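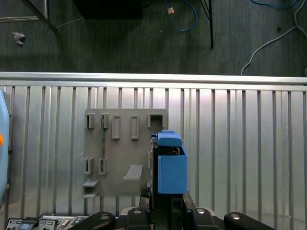

A gray plate with molded holders, mounted on a ribbed aluminum panel.

The Valves Had Names, and the Names Had Worn Off

When Divina Manalo took over maintenance planning at the Drumbridge water treatment plant, she was handed a binder with 300 valve numbers in it. Then she walked down to the filter gallery to find the first one on the list and could not. The valve was there. Its label had faded to a pale yellow strip with a screw at each end.

"I asked one of the operators which valve it was and he told me right away," she says. "He also told me he was retiring in October."

Drumbridge was built in stages, and each stage used its own numbering. The oldest part of the plant counted valves from the river side. The chemical building started again at one. A later addition used letters for the system and digits for the floor. A work order for valve 14 could send a mechanic to any of three places, and on the night shift it sometimes did.

Manalo's first decision was to leave the old numbers alone until the drawings had been checked. She and a mechanic, Rommel Dagdag, walked every line with a clipboard and a roll of masking tape. Each valve got a strip of tape with a temporary number, and that number went on the drawing next to whatever the drawing already called it. The walk took six weeks, done between other jobs. They found valves that were on no drawing and a bypass line that had been capped and forgotten.

Only after that did they order labels.

The plant had been using printed vinyl, which holds up well in an office corridor. In the chlorine room the adhesive let go within a season. Outdoors, the ink went first. Manalo asked for samples from several suppliers and settled on laser-engraved plastic for the dry indoor areas and etched metal everywhere else. The order went to Espiritu, a small engraving shop two towns over, run by Wilfredo Villanueva.

Villanueva says most of the trouble he sees starts before an order reaches him. Customers send a spreadsheet with the letter O where a zero should be. They ask for four lines of text on a tag the size of a quarter. They forget that a person on a ladder has to read it.

"I ask how far away the reader is standing," he says. "If they don't know, I ask them to go stand there."

His shop cuts proofs on scrap before running a batch. For Drumbridge he sent six versions of the same tag with different letter heights and stroke widths. Dagdag hung them from a pipe in the filter gallery with the lights on their night setting and backed away until he could not read them. The version with the fewest words won. It carries a system code, a number and nothing else.

Attachment took longer to settle than the lettering. Beaded chain is cheap and quick, but it rattles on vibrating pipe and wears through the hole. Cable ties get cut during repairs and are not always replaced. The plant ended up using stainless wire on valve bodies and rivets on panels. Tags for tanks are bolted to brackets that stand clear of the insulation.

Charito Aquino, who plans outages at the Nitwood paper mill, went through a similar job on a larger scale, with 4,000 tags across the mill. She advises smaller plants to budget for the second order. At Nitwood the first batch was followed by 200 replacements, mostly for typing errors and equipment that had been moved during the project.

"Keep the file somewhere people can find it," Aquino says. "We had one on a laptop that got reassigned."

She also recommends fixing tags to the part of the equipment that stays put. A tag wired to a handwheel leaves with the handwheel. Nitwood lost several that way before the mechanics began wiring them to the yoke.

At Drumbridge, the masking tape is mostly gone. Manalo left the old numbers in a second column of the binder so that past work orders can still be traced. New hires are given a drawing in their first week and sent out to find ten valves. The chemical building is still waiting for its last tags, and the capped bypass line now has one of its own.

Comments (4)

Rosalinda T.
We did this at a dairy. Go one size up on the lettering from whatever you think you need. Washdown areas film over and small characters fill in.

pipefitter_grunier
Agree on the yoke. Also please deburr the holes, those etched tags will open up a glove.

Marlow
What grade of stainless did they use in the chlorine room? Article doesn't say. 304 pitted on us.

Rosalinda T.
@Marlow we went to 316 and it has been fine so far, but ours is peracetic acid and not chlorine. I'd ask the engraver for a sample and hang it in there for a while.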